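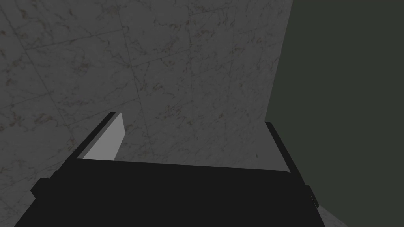
Clevine opens reading room for the Toprak collection of almanacs and star charts

News and announcements | Divination, Astrology & Folk Practice

OLAU, Jan 19, 2026 – Clevine, the membership body for astrologers, card readers and practitioners of folk divination, today announced the opening of a public reading room at its Olau premises. The room will house the Toprak collection, a private library of almanacs, hand-drawn birth charts, dream books and printed card manuals which passed to Clevine last year under the terms of a family bequest.

The collection comprises 1454 catalogued items. The greater part consists of annual almanacs issued for farmers and sailors, many with notes in the margins recording moon phases, planting days and the outcome of predictions. The remainder covers palmistry, tea-leaf reading, the casting of lots and the interpretation of dreams. A smaller group of 140 birth charts, drawn by hand and annotated by several different astrologers, will be made available to readers by appointment only.

Vitória Tavares, Director of Collections at Clevine, said: "Our members have asked for many years for a place where they can consult older sources directly. A great deal of what is repeated in modern handbooks about houses, aspects and lucky days can be traced to almanacs of this kind, and a great deal of it has changed in the retelling. We would like practitioners to be able to read the original wording and form their own view."

The catalogue has been prepared with Holtik, a cataloguing service which works with small libraries and private archives. Each entry gives the title, the place of printing where known, the condition of the item and a short note on its contents. Where an almanac contains handwritten additions, these have been transcribed as far as they can be read. Work on the catalogue began in November and will continue through the spring, as a number of loose sheets have yet to be matched to the volumes they came from.

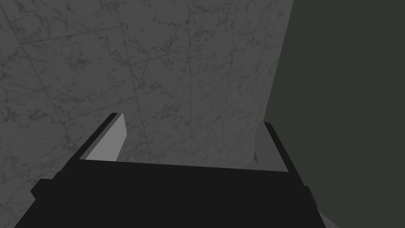 Readers will be asked to register before their first visit. Registration is free to Clevine members, and members of the public may apply for a day ticket at the front desk. Up to 2 items may be requested at a time. Pencils and paper are supplied, and readers may take photographs for private study, with the exception of birth charts that carry the name of a person who may still be living.

Clevine has also set out rules on the use of the material. Items may not be removed for use in rituals, readings or blessings, and candles, incense and oils are not permitted in the building. Members who wish to hold a ceremony in connection with the collection are invited to write to the events office, which can offer use of the garden at certain times of the year.

A programme of evening talks will accompany the opening. The first will consider the saints' days and weather sayings found in the rural almanacs, and the second will look at how printed card meanings changed as decks were copied from one publisher to another. A third talk, on the reading of dreams in household manuals, is to be confirmed.

"The Toprak family kept these books in daily use," Ms Tavares added. "There are shopping lists in them, and pressed leaves, and one volume has a long disagreement written down the side of a page about whether a full moon favours a journey. We have kept all of that with the volumes."

Clevine has set aside a repair fund for the most fragile almanacs and expects to receive roughly 2000 visitors in the first year. Donations towards rebinding are welcome and may be directed to a particular volume on request. Opening hours, the registration form and the catalogue as it stands can be found on the Clevine website.

About Clevine

Clevine represents practitioners of astrology, cartomancy and traditional divination. It publishes a code of conduct for paid readings, keeps a register of members and runs courses for beginners. Clevine does not offer medical, legal or financial advice, and its members agree not to do so in the course of a reading.

Notes to editors

Interviews with Vitória Tavares can be arranged through the press office. Visits to the reading room by journalists should be agreed in advance.

Sign up to our newsletter for moon dates, talks and library news. You can unsubscribe at any time.

Contact the press office | Privacy | © Clevine. All rights reserved. | Back to top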